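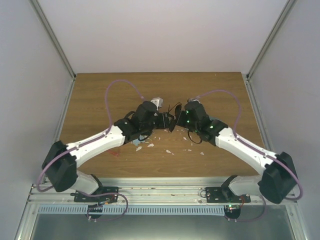 Two arms, one pair of sunglasses: the handling cell at Prarnlow's open afternoon.

I went to Prarnlow's open afternoon in July mainly because Saranya Kamath had told me their two-arm cell would change my mind about electric grippers. It didn't, quite, but I came away with more notes than I expected and one or two opinions I shall have to revise.

The building is on the far side of the ring road and badly signed. Coffee was on from two o'clock, and the talk before the tour ran long. There was a slide claiming 400 hours of running without a fault. I asked what counted as a fault and was told that a dropped part didn't, provided the arm carried on. I have written that down next to the number.

Three grippers were on show. The Willard is the cheap one, air driven, and it does what air grippers have always done: open, shut, hiss. The Poulain is electric with adjustable force. The Hanari is also electric, with a force reading at the fingers, and costs a good deal more than the other two put together. Prices were given verbally and nobody would put them on paper, so I won't repeat them.

The sunglasses job was the one people crowded round. It is a decent choice of object, I'll give them that. Sunglasses are light, slippery, an awkward shape, and they have temples that stick out where a wrist would like to be. With both grippers on one pair there is very little room left between the fingers, and most of the skill is in the approach. Get the angle wrong and you are pushing on a lens.

What I wanted to see was the same job done with each gripper in turn, same arms, same start position. What we got was a film of the Willard, a live run of the Poulain, and a table of results for the Hanari. That is not a comparison. Saranya, to her credit, said much the same when I put it to her, and blamed the time it takes to swap the fingers and set everything up again.

The results sheet gave 600 attempts for the Hanari and 486 for the Poulain. I asked why they differed. Apparently the Poulain trial was stopped early so the cell could be used for something else, and the early attempts, before the force setting was changed, had been left in. So one set includes the learning and the other may not. The percentages looked good in both cases, but I wouldn't order anything on the strength of them.

A few smaller points, for those who have to live with this sort of kit:

The hoses. Each arm has its purple hose running down the outside of the forearm and round the elbow, with a generous arch behind the wrist. Fine on a demonstration table. I would want to know how those arches behave in a tight machine, next to a guard, after a year.

The cables at the wrist also hang in loops — one under the right wrist is big enough to catch on a fixture. I was told tidier routing is coming. It usually is.

The controller. One box for both arms, and this I did like. Teaching a two-handed move took about 172 seconds by my watch, including a mistake and a correction, by someone who clearly knew the screen well. Our own people would be slower, but it is still far better than setting up two controllers and hoping they agree.

Noise. The Poulain is quiet. You can hold a conversation beside it, which you can't with ours.

I asked whether we could bring our own parts for a second visit and run all three grippers on them, with the attempts logged from the first one. Saranya thought that could be arranged and has asked for a box of samples, including a few bad ones. I'm sending the moulded clips and the bent brackets that the present cell drops most often.

Until then my recommendation is to leave the budget where it is. If the second visit goes ahead I'd like someone from maintenance to come along, and to ask about spare fingers for the Poulain, as I forgot to.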